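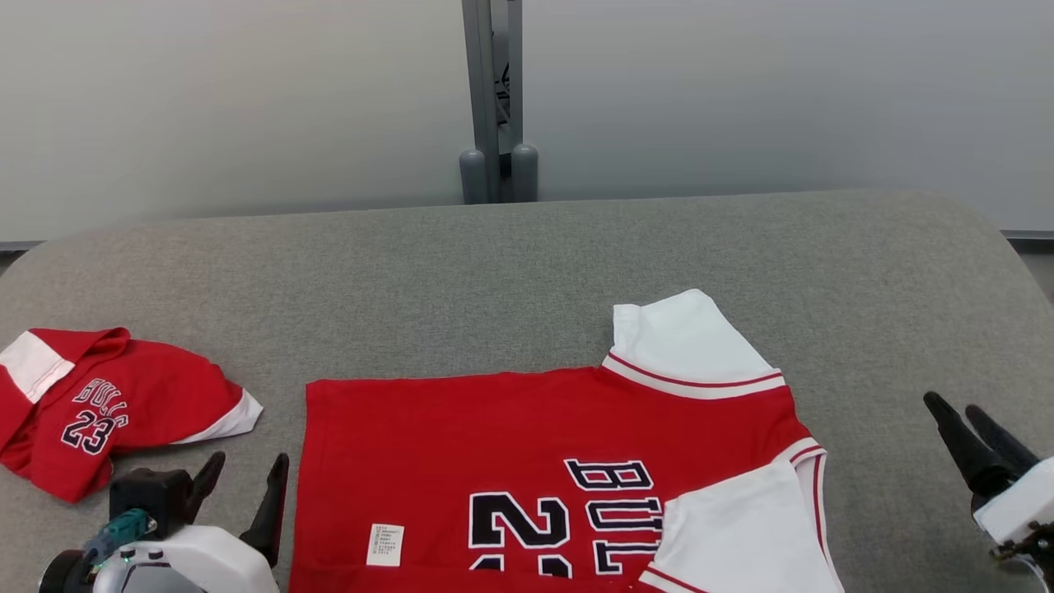

A red Bulls jersey on the padded table between the two grippers, with a smaller one at left.

Trisadia has put its clothes-folding station at the top of its equipment plan for the coming year, and the plan is good reading for anyone who has ever wondered how a small shop goes about buying a robot.

The company takes in used and returned sportswear, sorts it, folds it and sends it back out to resellers. It posted a summary of its plan on March 20, 2021, and the folding station gets more pages than the delivery van, the new dryers and the roof put together. Shufen Jia, who runs operations and wrote most of it, says the order of the pages is the order of her enthusiasm.

"I have been folding shirts since I was six," Jia said. "I know what a good fold looks like, and I know what it costs me when forty people a week are asking where their box is. So yes, I'm excited. I also want to see every line of the budget."

The station is a two-armed setup over a padded table, with cameras looking down from above and out from the wrists. Trisadia is running it under a trial agreement with Grerari, the firm that put it together, and the agreement ends in November. By then the company has to pick one of three roads: buy the station outright, lease it with service included, or send it back and spend the money on a second folding bench for people.

Jia's team wrote down what they wanted before they talked price, and the list is refreshingly plain. The station has to handle adult and child sizes in the same session. It has to cope with big stiff prints, trim and sleeves in a different color from the body. It has to lay a garment out flat before it folds, whichever side lands up. And somebody on the regular shift has to be able to restart it without calling anyone.

Basketball jerseys went on the trial list early. They're a large part of what comes through the door, and Jia calls them a fair fight: thick lettering that bends in its own way, striped edges, and a body fabric that likes to fold over on itself. The trial plan sets aside 1,285 garments in all, and 992 of those are adult tops of one kind or another. The rest are children's sizes, towels and a small pile the staff simply labeled "awkward."

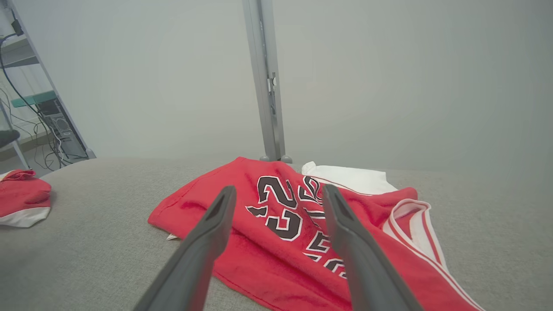
A garment that starts in a heap is the harder half of the job, and the plan gives it its own budget line. Trisadia's contract with Grerari covers the arms, the table and the computer. It doesn't cover the hours a person spends dropping shirts down in different ways, watching, and writing up what happened. Jia had left that out of her first draft. The second draft has it in, under "people," and it's the line she now tells other shop owners to look for first.

Fingertips are another. They count as wear parts, and the plan treats them the way it treats sewing machine needles – buy a box, keep the box near the machine, write the date on it. Table covering is on the same page. Lint was a surprise entry, with its own small sum for cleaning cloths and lens wipes.

Then there's the room. The company looked at three spots in the building and priced each of them for power, lighting and network cable. The cheapest was next to the dryers, and it lost on heat. The nicest had a window, and it lost on afternoon sun, which the cameras would have had to put up with for half the year. The spot that won has a plain pale wall behind the table and enough floor for a person to walk past with a cart. Jia wants that walking space protected in writing, having watched every open patch in the building fill up with boxes.

Software gets a page too. Trisadia asked for quotes from Wan, which would charge by the month, and from Cultau, which would charge once and then again for each major update. Both quotes are in the plan side by side, and there's no winner yet. Jia's notes in the margin lean toward the monthly deal for the first year, with a firm date to look again.

What I like best about the plan is how it handles speed. There is no promised number of shirts per hour anywhere in it. The company worked out its break-even point instead: 2,231 acceptable folds a month, counting everything from rent on the floor space to the wear parts. An acceptable fold is one a packer can bag without touching up. If the station gets near that figure for two months running, the purchase goes ahead. If it falls well short, the second bench wins, and the money is already set aside for that too.

The staff had a say in all this. Packers will judge the folds, with each batch of 100 going to a different person so that one picky eye doesn't decide the matter. They also asked for, and got, a promise that nobody's hours drop during the trial. The folding crew will split its week between the regular bench and the station, and a small training budget covers both the station itself and basic upkeep on the dryers, which was a request from the floor.

Jia has some advice for shops of a similar size that are starting to save up. Get the service terms before the price. Ask what happens on the day the thing stops, who answers the phone, and how long a spare takes to arrive. Try it on your own worst laundry, and bring it in the state it really shows up in. And keep a line for things you forgot, a fat one – hers was used up before the table was bolted down.

"It's a lovely thing to work next to," she said. "I catch myself cheering for it. Then I go back to my desk and check what the next set of fingertips costs."

Trisadia plans to post its trial figures along with its decision, including the folds that didn't pass. Other shops can ask for a copy of the budget sheet, with the supplier prices taken out, at the front counter.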